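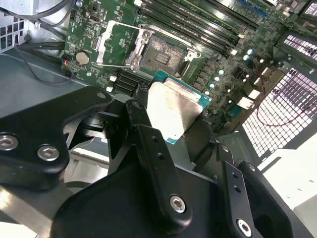 Most automation budgets start with the arm. Someone gets a quote, the quote goes into the plan, and everything else gets a line called "integration" with a guess next to it. I think that is backward, and small electronics shops pay for it every year.

At Allilix we refurbish desktop computers. When we planned our first robot cell last November, the draft budget had 26 lines. Only 2 of them dealt with fixtures and spare parts. The arm took up a whole page.

Consider what seating a processor asks of a machine. The chip has to go down flat and in the right orientation, onto contacts that bend if you look at them wrong. The load plate and lever have to be out of the way first. Every case model puts the socket in a slightly different spot. A better arm helps with some of that. Good fingers, a rigid case fixture and a bin of scrap boards to practice on help more – and they cost far less.

We asked two suppliers, Tiwari and Prolico, to price the job both ways. Neither quote was wrong. The cheaper one simply left the fixture to us, and a buyer who compares totals will miss that.

My advice is to buy in this order: scrap boards, fixtures, fingers, then the arm. Set aside money for 100 ruined sockets and be glad if you have some left. Plan on four months before the cell does paid work, and pay your best technician to be there for all of it. If the budget can't carry that, wait a year. The bench we have now still ships computers.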